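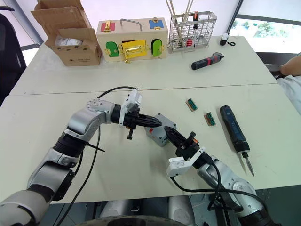

Padix enclosure task: both grippers at the gray box, circuit boards and screwdriver on the front table.

Padix: Frequently Asked Questions

What is Padix?
Padix is a method for teaching a two-armed robot a long task from demonstrations. It was developed at Emico with help from Brimemach. The main idea is to learn each arm's motion on its own and then learn, separately, when one arm should wait for the other.

Why separate the timing from the motion?
In our earlier work one network predicted both arms together. It copied the hesitations in the demonstrations. If the person paused before picking up the screwdriver, the robot paused too, sometimes for good. With Padix the pauses are handled by a small timing model, and the motion models are trained on data with the pauses removed.

What is the enclosure task?
It is our main test. The robot works with a small plastic box, two circuit boards and a cordless screwdriver. One arm handles the box and the other handles the tool. We picked it for the handoffs in responsibility between the arms, and for the screwdriver, which has a long thin bit and is easy to grasp at a slightly wrong angle. 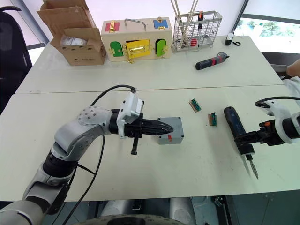 A bad grasp on the tool does not show up as an error right away. It shows up later, when the bit reaches the screw hole and sits off center. For that reason we score the grasp and the approach as separate steps, and a run only counts as complete if both pass.

How many demonstrations did you use?
We recorded 223 and kept 200 for training. The others had dropped parts or missing joint readings. Recording took most of December.

How well does it work?
Out of 56 test runs, the full method completed 41. The single-network version completed 26 under the same starting conditions. Most of the remaining failures were at the approach step. We have not tested enough enclosure shapes to say how the numbers would carry over to a different product.

Does the robot feel when the screw is tight?
No. There is no torque reading from the screwdriver. The policy works from camera images and joint positions only. Adding a force signal is the change we get asked for most, and it is being looked at.

Can I use it with my own arms?
Probably, if you can log joint positions and images on a shared clock. The timing model is sensitive to clock drift, so check that first. The Varghese recording tool does this and its logs load directly. Other formats need a short conversion script – there is a template in the release folder.

Will it run on a single arm?
It will run, but the timing model has nothing to do in that case. You would be better off with a standard imitation learning setup.

Is the data available?
The training set and the test logs can be requested for research use. Version 2 of the data fixes the swapped arm labels found in the first release. If you downloaded the first one, please replace it.

Who do I contact?
Nathalie Wouters handles data requests and bug reports. Please include your software version and one log file from a failed run.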